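How Heat Moves in a Kitchen

Heat is energy on the move. It always travels from a hotter thing to a cooler thing, and it keeps going until both are at the same temperature. A kitchen is a good place to study this, as most of the tools in it were made either to let heat through or to hold it back.

Words to know

Temperature: how hot or cold something is. It is measured with a thermometer.
Conduction: heat passing through a material, or between two materials that touch.
Convection: heat carried along by a moving liquid or gas.
Radiation: heat that crosses a space without needing anything to carry it.
Conductor: a material that lets heat through quickly.
Insulator: a material that lets heat through slowly.

What heat does to tiny particles

Everything is made of particles too small to see. They are always moving. In a solid, such as a spoon, they stay in place and shake. In a liquid they slide past each other. In a gas they fly about freely.

When something gets hotter, its particles move faster. When it cools, they slow down. A thermometer gives us a number for this movement. Room temperature is often near the low 20s on the Celsius scale. Water boils at 100 degrees Celsius at sea level, or 212 degrees Fahrenheit.

Conduction

Put a metal pan on a hot burner. The particles at the bottom of the pan start to shake harder. They bump the particles next to them, and those bump the next ones. The heat spreads up the sides and along the handle, if the handle is metal too.

Metals are good conductors, but some are better than others. Copper and aluminum pass heat along very quickly. Stainless steel is much slower. This is why some steel pans have a layer of aluminum or copper inside the base. The inner layer spreads the heat out so that the food does not burn in one spot.

Wood, cork, cloth and most plastics are insulators. A wooden spoon can stand in hot soup for several minutes and the top end will still be cool enough to hold. Air is also an insulator when it cannot move. An oven mitt works mostly by trapping air between its threads. A wet mitt is a poor one, as water fills the gaps and conducts heat much better than air does.

Convection

Water near the bottom of a pot warms up first. Warm water takes up slightly more room than the same amount of cool water, so it is lighter for its size. It rises. Cooler water sinks to take its place, is heated in turn, and rises too. The loop is called a convection current.

Air does the same thing in an oven. In an ordinary oven the top shelf is often hotter than the bottom one. A fan oven pushes the air around, which evens out the temperature and cooks food faster. Many recipes list a lower setting for fan ovens for this reason.

Radiation

Hold your hand out to the side of a sunny window and then move it into the light. The warmth you feel has crossed space to reach you. A toaster works this way. Its wires glow orange and send out heat that browns the bread without touching it. Dark, dull surfaces soak up this kind of heat well. Shiny ones send much of it back.

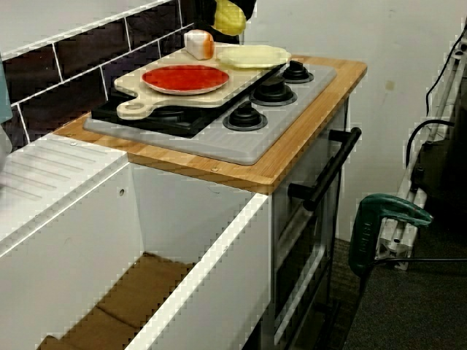
Page last changed: July
Filed under: Heat and Materials, page 3

The play stove has round black burners like the ones on some real stoves. The cutting board lying on it is wooden, and so would be slow to pass heat along. On a real stove, a wooden board should never be left on a burner. Wood does not melt when it gets too hot. It chars, and then it can catch fire.

Try it: the spoon test

You will need an adult, a mug, warm (not boiling) water from the tap, a metal spoon, a wooden spoon and a plastic spoon.

1. Put a small dab of butter near the top of each handle.
2. Press a dried pea into each dab.
3. Stand the spoons in the mug and pour in the warm water.
4. Wait, and write down which pea slips first. If the water cools before any pea moves, change it for fresh warm water.

The spoons should be close to the same length – otherwise the heat has farther to go in one than in another, and the test is not fair.

Questions to think about

Why does a tile floor feel colder than a rug in the same room?
Why do many pan lids have a plastic knob?
Would a thermos keep a cold drink cold as well as a hot drink hot?

Next page: Melting and Freezing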